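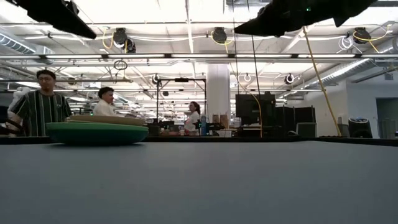 盘子叠着放，一摞多高合适？

同一尺寸的浅盘，日常取用的一摞以八只以内为宜。深一点的汤盘重心偏高，五六只就该另起一摞。放在吊柜里的再减两只，伸手往下拿的时候手腕会轻松很多。

不同尺寸的盘子可以叠在一起吗？

可以，大的在下，小的在上。尺寸相差不大的两种盘子最容易出问题：小的那只会卡进大的那只的盘沿里，拿的时候两只一起起来，松手时下面那只就掉了。遇到这种情况请分开放，或者中间垫一片软垫。

颜色不同但尺寸相同的盘子，混着叠没有关系。有顾客喜欢把绿色和浅棕色间隔着放，也有人按颜色分成几摞，按自己的习惯来就行。

叠放时需要垫东西吗？

底足打磨过的盘子，平时可以不垫。底足没有上釉、用手指摸起来发涩的，建议每两只之间垫一层。无纺布、毛毡片、厚一点的厨房纸都可以用。报纸的油墨会转印到浅色釉面上，请不要用。

本店的Sastix软垫按包出售，每包4片，直径比小号盘的盘心略小，叠起来从侧面看不到。软垫可以手洗，晾干后再放回去。

盘子拿不稳，叠起来总是歪，是不是变形了？

先检查最下面那一只。把它单独放在平整的台面上，用手指轻按盘沿的一侧，如果对侧翘起并发出响声，说明底足不平。陶瓷在窑里会有轻微的收缩变形，翘起在一毫米以内属于正常范围，不影响使用，把它放到一摞的最上面即可。超过一毫米的，签收后七天内可以换。

如果最下面那只是平的，多半是两种型号混在一起了。旧款和新款的小号盘外径一样，底足的直径不同，混叠会往一边偏。型号印在盘底，旧款的编号是74，新款的编号是186。

74和186还有什么区别？

186的盘沿略厚，盘底的弧线收得更窄，手指容易伸到下面去。74已经停产，库存还有少量，只在Adel门店出售，网上不再补货。两款的釉料配方相同，颜色放在一起看会有细微差别，属于批次差异。

浅盘和平盘有什么不同？

平盘的盘面基本是平的，边沿只起一点点，适合放面包、点心、切好的水果。浅盘从中间到边沿有一个缓坡，能留住一些汤汁，炒菜、拌面、咖喱饭都能用。一个人住、只想买一种盘子的，我们一般推荐浅盘，中号。

家里两个人，买多少合适？

按一天的用量来算。两个人吃一顿晚饭，通常用两到三只菜盘，再加各自一只小盘。不用洗碗机、每顿都洗的家庭，中号三只、小号四只够用了。用洗碗机并且一天只开一次的，在这个数量上加一倍。来客人用的盘子可以以后再补，Nadevier系列的尺寸没有改动计划。

新盘子第一次用之前要做什么？

用温水和普通洗洁精洗一遍，冲净擦干。盘底如果贴着价签，先用吹风机低档吹十几秒再撕，残胶用食用油擦掉，然后再洗。不需要用盐水煮。淘米水浸泡是针对没有上釉的陶器的做法，上了釉的盘子用不着。

能用洗碗机吗？

Nadevier系列全部可以。插放时盘子之间要留出空隙，不要让两只盘沿碰在一起，水流冲击时会持续磕碰，时间长了盘沿会出现小缺口。浅盘比平盘占地方，遇到间距窄的碗篮，隔一格插一只。

手工描边的款式（盘底标有一个小圆点）请手洗。

能进微波炉和烤箱吗？

微波炉可以，描边款除外。烤箱不建议。盘子本身承受得住一般的烘烤温度，但是从烤箱取出后放到凉的台面上，温差容易造成开裂，这种开裂不在保修范围内。

冷藏过的菜，请在室温下放几分钟再加热。

盘面上有灰色的划痕，洗不掉怎么办？

这种灰色的线大多是刀叉留下的金属痕迹，附着在釉面上，釉面并没有破。用湿海绵蘸一点小苏打，沿着划痕的方向轻擦，多数可以去掉。擦了两三遍还在的，可以试试清洁不锈钢锅用的膏状清洁剂，用量一粒黄豆大小就够。不要用钢丝球，也不要用砂纸。

指甲刮过去能感觉到凹陷的，是釉面真的划伤了，无法修复。

浅色盘子染上了咖喱的黄色怎么办？

先正常清洗，然后放到有阳光的窗边晒半天，黄色会褪掉大半。没有阳光的话，用氧系漂白粉加四十度左右的温水浸泡半小时，再彻底冲洗。氯系漂白水对描边有影响，不推荐。

两只盘子卡在一起分不开怎么办？

不要硬拧。往上面那只盘子里放一些冰块，把下面那只的底部浸在温水里，等两三分钟，上面的收缩、下面的膨胀，通常轻轻一提就开了。水温以手放进去不觉得烫为准，不要用开水。另一种办法是沿着接缝滴几滴洗洁精，静置十分钟后慢慢转动。

盘沿磕了一个小口，还能用吗？

缺口处摸起来割手的，请不要再用来盛食物。可以拿来垫花盆，或者放在玄关放钥匙。缺口很小并且不割手的，由您自己判断，不过缺口露出的坯体会吸水，洗完之后要多晾一会儿。

本店不提供金缮服务，也不代为联系。

盘子放在抽屉里好还是柜子里好？

抽屉更好拿，前提是抽屉的承重足够。一摞八只的中号浅盘比看上去要重，连同碗一起放满一个宽抽屉，滑轨的负担不小。放之前请看一下抽屉的说明书。抽屉里要铺防滑垫，关抽屉的时候盘子会往后滑。

柜子里建议放在肩膀以下的高度。每天用的放在外侧，一个月用不到一次的放在里面。深柜可以用Strömberg的双层架把空间分成上下两层，上层放小盘，下层放大盘，这样不必为了拿一只大盘把上面的全部搬开。

Strömberg双层架放得下大号盘吗？

窄款放不下，宽款可以。窄款的下层净宽只够放中号。两款的高度一样，上层和下层之间可以放一摞六只浅盘，六只以上取放时会碰到上层。架子的脚有硅胶套，套子松了可以单独买，联系客服报颜色即可，有黑色和白色。

立着放可以吗？

可以用盘架立着放，大盘尤其适合。盘架的格宽要和浅盘的深度相配，浅盘需要的格宽比平盘大，买盘架之前先量一下盘子放平时的总高度。地震多发地区或者家里有小孩的，立放请选带前挡条的架子。

摆在桌上的时候，一摞盘子放哪里比较合适？

自助式的聚餐，盘子放在动线的起点，靠近桌子的一侧，别压着桌边放，往里留出一个手掌的宽度。台面光滑的桌子建议垫一块布或者硅胶垫，有人伸手从中间抽盘子时整摞容易移位。人多的时候分成两摞，一边一摞，比一高摞好用。

搬家时怎么打包？

每只盘子单独用纸包一层，竖着放进箱子，盘沿朝下，像放唱片那样一只挨一只。箱底先铺一层揉皱的纸，四周和顶上都塞紧，封箱前轻轻晃一下，听不到声音再封。盘子平着叠放在箱子里，最下面的几只受力最大，路上容易坏。箱子选小的，装满以后一个人能轻松抬起来的大小。

购买时的原装盒如果还在，直接用原装盒最省事。原装盒单卖，下单时在备注里写明尺寸。

Nadevier系列是谁设计的？

设计师是Bit-na Joo。盘沿的弧度由她定稿，颜色由她和工坊一起试出来。系列名称没有特别的含义。

会出新的颜色吗？

新颜色一般在5月上架，每年不超过两种。绿色一直在售。停售的颜色不会重新生产，想配齐旧颜色的，可以到Adel门店的二手柜台看看，那里的货品不在网上登记，也不接受电话预留。

餐厅或者公司食堂可以批量订购吗？

可以。同一颜色同一尺寸二十只起按批发价计算。Adel的仓库里常备超过3000只中号浅盘，常规颜色一般当周能发货，大号需要另外确认。批量订单每周四统一发出，周四中午前付款的当天发，之后付款的顺延到下一周。

餐饮场所使用的盘子叠得高、拿得勤，建议选186，并且每隔几个月把一摞的上下顺序调换一次，避免总是上面那几只在磨损。

收到的盘子碎了怎么处理？

请先不要扔掉包装，把碎盘、内盒和外箱各拍一张照片发给客服，照片里要看得清快递面单。核对后我们补发同款，碎盘不需要寄回。整套里只碎了一只的，只补那一只，其余的请照常使用。

碎片请用厚纸包好，外面写上“碎瓷片”再丢。

门店可以退换网上买的盘子吗？

换货可以，退款请走网上的流程。换货时请带上盘子和订单号，盘子需要没有使用过，盘底的型号标记清晰可见。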